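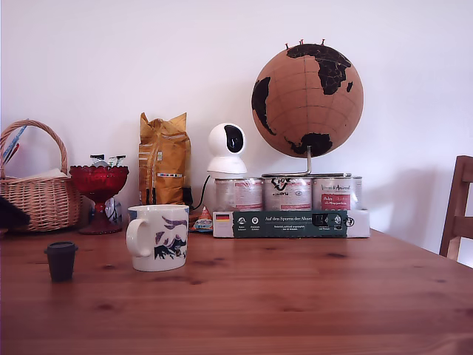 2.2 Surface wear in daily use

The Bestura study followed 40 softwood tables in homes in and near Itlow. All of the tables had been in regular use before the study began, and none was refinished for it. Each household was visited in April and again at the end of the summer, with the last visit on 24th August. The aim was to find out where wear builds up on a pine top when people use it as they normally would, and whether the choice of finish changes the pattern or only its speed.

Laboratory tests of furniture finishes usually apply one kind of stress at a time. A weighted pad is rubbed over a panel, or a measured amount of liquid is left on it under a glass cover. These methods are useful for comparing products, but they treat every part of the surface the same way. A table in a home is not used evenly. People sit in the same places, wipe the parts they can reach, and leave things standing where they are out of the way. Earlier household surveys have relied mostly on what owners remember, and owners tend to report stains and deep scratches while passing over slow changes in color and gloss.

The tables were finished either with Wameo, a hard wax oil, or with a water-based lacquer. Most of the oiled tables came from the Jabłońska workshop, which sells them with the first coat already applied and gives the buyer a leaflet on care. The lacquered tables came from several sources and their age was harder to establish. Where the owner could not say when a table had been bought, it was kept in the study but left out of any comparison by age.

At each visit, gloss was measured in two zones. The front zone was the strip nearest the usual seat. The back zone was the strip along the edge farthest from it, which in many homes was also the edge next to a wall. Readings were taken along the grain and then across it. Knots were avoided in both zones, as the harder wood there takes up less oil and gives a different reading even on a new top. Color was checked against a printed scale under a portable lamp, with the curtains closed where possible.

Tables that stood against a wall were often used partly as a shelf. Figure 2 shows a common arrangement, with a loose row of objects along the back edge of a pine table and fewer things toward the front. The wicker basket at the left, with a cloth or paper bunched over its rim, is typical of the light containers found in this position. Owners were asked not to clear the table before a visit. When objects had to be lifted for a reading, their positions were marked with paper tape and they were put back afterward.

Wear in the front zone took the form that most owners expected. Gloss was lower than elsewhere, and fine scratches ran from side to side in line with the movement of plates and forearms. On oiled tops the change was gradual and had no clear border. On lacquered tops the worn patch was smaller, but its edge was easier to see, and in a few homes the coating had broken through to bare wood.

The back zone gave less expected results. Gloss there had dropped very little between the visits, but color was uneven. Where a heavy object with a flat base had stood through the summer, the wood beneath it was paler than the wood beside it. Open-weave and footed objects left weaker marks, and in some cases none that could be matched to the scale. The effect appeared under both finishes. It was strongest on tables close to a south-facing window and almost absent in rooms that were kept shaded.

Dust also played a part. Many owners wiped around the objects at the back without lifting them, and fine grit collected along their bases. When the objects were later pushed aside, the grit left short curved scratches. These were counted as wear even though the table had seen hardly any use at that spot. Owners who moved everything off the table to clean it had fewer such marks, but they cleaned less often.

Two limits of the method should be noted. The visits covered the brighter half of the year, so the color changes reported here cannot be carried over to the winter months. The readings also depend on the object positions at the time of the visit, and a household that rearranges its table often would show little contrast between one spot and another even if the wood as a whole had darkened. The interviews gave some help with this second point, though answers about how often things were moved were vague. The next section compares the gloss readings for the oiled and lacquered tops and describes how repair coats were tested on the front zone.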